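Docs / Data collection / Garment handling / README

# Prenia garment handling set – collection rules and data card

Maintained by Saranya Thampi. Questions about the rules go to her before a session, not after one.

## Scope

This file sets out how garment episodes are recorded, labelled and released under Prenia. It covers work with hand-held grippers at a table. It does not cover arm teleoperation, which has its own card in the Torkent repository.

Where this file and the Torkent card disagree on naming, follow this file for anything under `garments/`.

## Contents of the release

- 700 episodes, of which 350 are single-garment and 350 are stacks
- Wide-angle video from the gripper camera, one file per gripper
- Finger opening width, logged per video timestamp
- Session sheet (plain text)

Episodes rejected at review are kept in `held/` and are not counted in the total.

## Task classes

`fold` – one garment, flat start, folded finish.

`stack` – garments placed on one another, edges may be offset.

`regrasp` – operator closes on an edge, lifts, releases and closes again at a different point.

`carry` – a folded item or stack is moved across the table. Minimum travel is not specified. This was raised in November and left open.

## Rules for operators

1. Calibrate finger width at the start of every session. Fully open, fully closed, hold each for a moment.
2. Check the finger tape. If the edge has lifted, replace it and recalibrate.
3. One operator per gripper. Do not swap hands within an episode.
4. Grasp at an edge or a fold. Pinching the middle of a flat panel is a separate class and is not in this release.
5. Do not touch the cloth with bare fingers between start and stop. If you do, mark the episode `H` and carry on.
6. Sleeves are to stay clear of the lens. Long sleeves are allowed.
7. Loose items on the table may stay if they are outside the working area. Do not move them during an episode.
8. Up to 10 episodes in a row, then a break. The session sheet should show it.

## Bystanders

Recording takes place in shared rooms, so other people will be in view. Everyone seated at the table must have signed the Skoso consent form. People further back are blurred at export. The blur is automatic and is checked by hand on 17 episodes per batch – if any of these fails, the whole batch is checked.

Screens within view must be turned away from the table or switched off.

## Grasp labelling

Labels are applied per gripper. A grasp begins when both fingers are in contact with cloth and ends when either loses contact. Depth of pinch is not labelled.

In a stack, record the layer the fingers have closed on, using colour only (`dark grey`, `yellow-green`, `blue`). Do not guess the garment type. If a layer is covered and you can see no more than a strip of it, it still gets an entry in `layers`, with `partial: true`. A second gripper in view is entered as `other_tool: present`, whether or not it is touching anything. 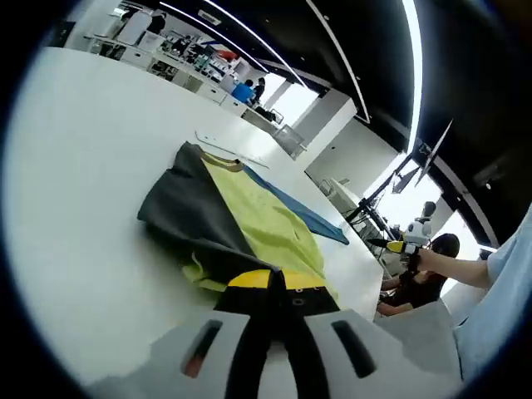
## Known problems

- Lens distortion is strong towards the borders. Width estimates taken from there should not be used.
- Dark cloth against black fingers gives unreliable contact times. Reviewers differed most on these episodes.
- The Subramaniam sessions used an older session sheet without the `H` mark. Treat bare-hand contact as unknown for all of them.
- Ceiling lights and daylight are mixed in some rooms. White balance is locked per session, so colour labels should not be compared between sessions by pixel value.

## Changes to this file

Rule 7 was reworded after operators cleared the table halfway through an episode. Rule 8 replaces the earlier time limit. Proposed changes should be sent as a patch to this README with the rule number in the subject line.

Filed under: Data cards, Manipulation, Recording practice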